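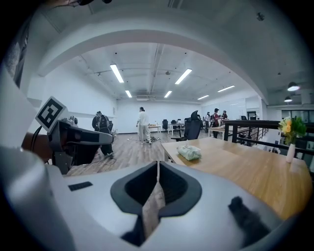 A gray and black mechanism beyond a white housing.

Skaltovmont clinic opens a sleep and digestion program

16/01/2019 - By Corinne Alcantara

The Mollgate clinic in Skaltovmont has opened a free program for people who sleep badly and have stomach trouble. It lasts seven weeks, and 139 residents have already signed up. Each person keeps a diary of meals and bedtimes, and meets a nurse once a week. "Many patients eat very late and do not connect it with their nights," said Dr. Reginald Yazzie, who leads the program. A second group will start in July - places are still open.

Shares 410 | Comments 7
Contact | Back to top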